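Ticket 536: Stock labels print blank or shifted after roll change
Site: Sidbridge shop, back counter
Raised by: Modupe Onyeka
Assigned to: Marin Janevski
Status: Closed

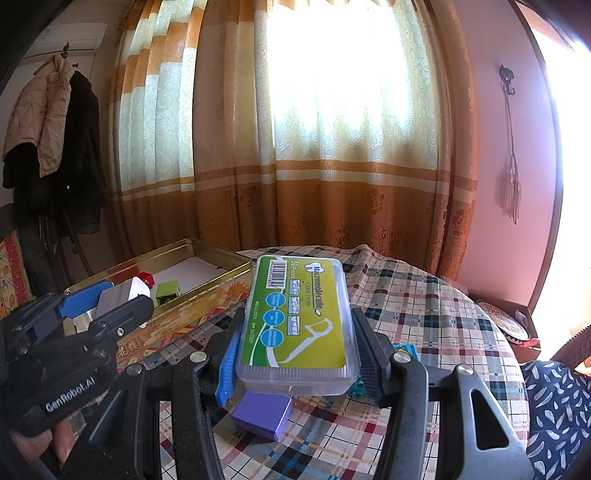

Opened 25 Oct 2020, 08:50

The label printer on the back counter has stopped printing properly. I changed the roll last night at closing and since then every second label comes out blank, and the ones that do print are too low, so the bottom line of the address runs off onto the gap. The till receipts are fine. I have switched the printer off and on. I have also taken the roll out and put it back in twice. The light on the front is green most of the time and goes orange for a moment after each label.

We have the Skirside delivery to label before lunch, so I would like this looked at this morning if possible.
Modupe

Reply, Marin Janevski, 09:15

Thanks Modupe. Can you tell me three things please.

What does it say on the core of the new roll, or on the bag it came in? I need the label size and the gap.
Which computer are you printing from, the till or the office laptop?
When you hold the feed button down for one second, does it feed one label or more than one?

Please leave the settings alone for now.

Reply, Modupe Onyeka, 09:32

The bag says Trummer, 50 x 25, gap 3. The old bag was still in the bin and that says 50 x 30, gap 2, so they are not the same. I took it from the shelf where the rolls always are and did not look at the size.

Printing from the office laptop. The feed button feeds one and a bit. It stops with the edge of the next label showing.

Reply, Marin Janevski, 09:48

That explains most of it. The printer still thinks the labels are 30 high, so it runs past the end of each one and then skips ahead to find its place. Please do the following, in this order.

1. Switch the printer off.
2. Open the lid and check the roll sits between both guides. Push the guides in until they touch the roll, but not so hard that it can't turn.
3. Close the lid until both sides click.
4. Hold the feed button down and switch the printer on. Let go when the light flashes orange twice. It will feed out a few labels while it measures the gap.
5. On the laptop, open the printer preferences and change the stock to 50 x 25, gap 3. Save it under a new name. Don't overwrite the old one.
6. Print one test label from the Bulik stock program and tell me what you get.

Reply, Modupe Onyeka, 10:10

Did all of that. It fed four labels and stopped in the right place. The feed button now gives exactly one label each time.

Test label from Bulik is still wrong. No more blanks, but the text is still low. The product name and price are there and the barcode is cut in half.

Reply, Marin Janevski, 10:16

OK, so the printer is right and the program is wrong. Bulik keeps its own copy of the label size and takes no notice of what you set in Windows. It is under Setup, Documents, Shelf label, Page. You may not have rights to that page. If it is greyed out I will do it from here.

Reply, Modupe Onyeka, 10:21

Greyed out.

Note, Marin Janevski, 10:45

Connected to the office laptop. Shelf label template was set to 50 x 30 with a top offset of 4. Copied it as "Shelf label 25", set the height to 25 and the offset to 1. The barcode field was 14 high and would not fit under two lines of text, so I brought it down to 10 and dropped the second address line, which only repeats the phone number.

Printed three tests. All three in the right place according to Modupe. One of them would not scan at the till.

Reply, Nermin Işık, 11:05

Adding to this as I look after the tills. A code that short can be awkward if the print is faint. What darkness is it set to? Ours at the other counter is on 12 and the Trummer labels need it. The default of 8 is too light for them.

Note, Marin Janevski, 11:14

It was on 8. Changed to 12 and dropped the speed by one step. Asked Modupe to clean the print head with one of the wipes in the drawer, printer off and left to cool first.

Reply, Modupe Onyeka, 11:40

Cleaned it. There was a grey line of dust on the wipe. Printed ten labels and all of them scan first time at both tills. Carrying on with the Skirside boxes now, 100 labels to do.

Reply, Modupe Onyeka, 12:55

All done, no blanks. One label jammed at the very start – I had left the backing paper caught under the lid. My fault.

Note, Marin Janevski, 13:10

Cause: roll of a different size fitted, with printer, driver and Bulik template all still set for the old size. Faint print was a separate fault and had probably been there for a while.

Follow-up: Adel Helmy to check which size we have on order. If it is 50 x 25 from now on, the old template can be hidden. I have left it in place until he confirms. Ticket 771 raised for that.

Reply, Adel Helmy, 15:20

Checked. The supplier stopped the 30s in May and has been sending 25s since then. We were using up old stock, so it didn't show until now. There are two rolls of the old size left on the shelf. I'll send those over to Catalina Núñez, whose printer is still set up for them.

Closed by Marin Janevski, 15:34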